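Aug 8, 2025

**Citport Immigrant Legal Network Asks Federal Court to Halt Limits on Attorney Visits**

CITPORT – The Citport Immigrant Legal Network filed suit in federal court this morning over new rules that limit when lawyers can meet with people held at the Rizvi Processing Center. The suit asks for an order restoring the visiting schedule that was in place before May.
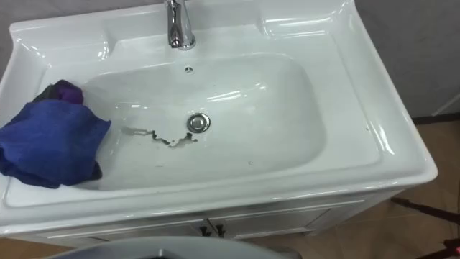
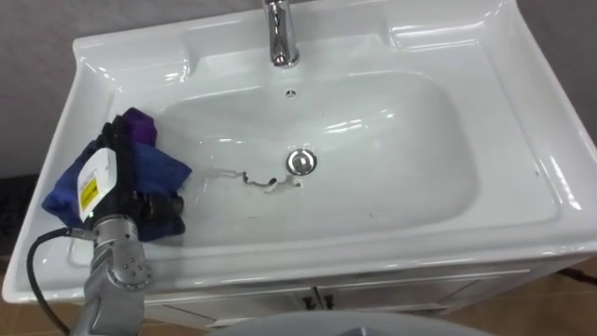
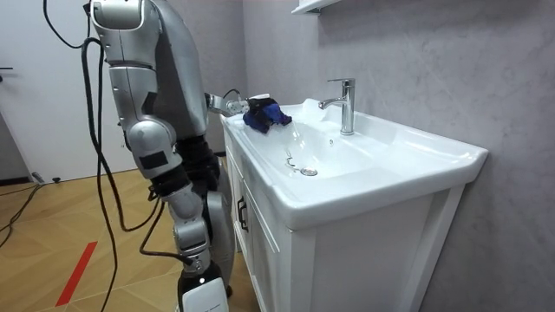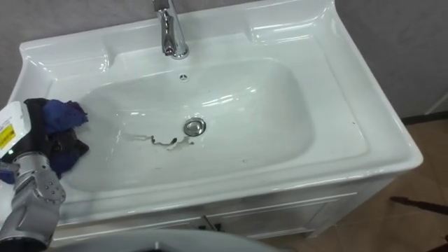

Under the earlier schedule, attorneys could visit clients at the center seven days a week, with 12 hours of visiting time each day. The new rules cut that to weekday mornings only. They also require that each request be sent in writing 55 hours ahead, and they leave out any exception for clients who have a hearing or a filing deadline before then.

The network represents 18 people named in the complaint. According to the filing, 10 of them went into a bond or custody hearing without having spoken privately to a lawyer. Two were given hearing dates that fell inside the notice period, so a visit could not be requested in time.

"Our clients have a right to talk to the lawyers they have hired or who have agreed to take their cases," said Kylie Lockyer, legal director of the network. "The center has the rooms and it has the staff. It ran the old schedule for years, and we are asking it to go back to that schedule while the court looks at the rules."

The complaint names the center's operator, Ikex Custodial Services, and the federal officials who oversee its contract. It argues that the rules were put in place without public notice and that they interfere with access to counsel. It also raises the telephone system at the center, where calls to attorneys are made from open housing units and end automatically. The network is asking for a private line that detained people can use to reach counsel at no cost.

Saqib Niazi, a staff attorney who handles most of the network's cases at Rizvi, said families have had trouble following the changes. Visiting hours for relatives were not reduced, but the notice posted at the front entrance does not separate the two kinds of visits.

"People drive in with documents we need for an asylum case, and they are told the lawyer can't come in until next week," Niazi said. "Then the deadline passes. A judge may grant more time, or may not."

The network wrote to the operator twice before filing. The first letter received no answer. The reply to the second said the rules were under review and gave no date for a decision.

A request for a preliminary injunction was filed along with the complaint. No hearing has been set. The network will continue to send visit requests under the current rules while the case is pending – including requests on short notice when a client's hearing date requires it.

Relatives of people held at the center can get help from the network's office in the Emulach Building in downtown Citport. Interpreters are available by appointment. Copies of the complaint and the injunction request may be picked up at the front desk during business hours.

Media contact: Kylie Lockyer, Citport Immigrant Legal Network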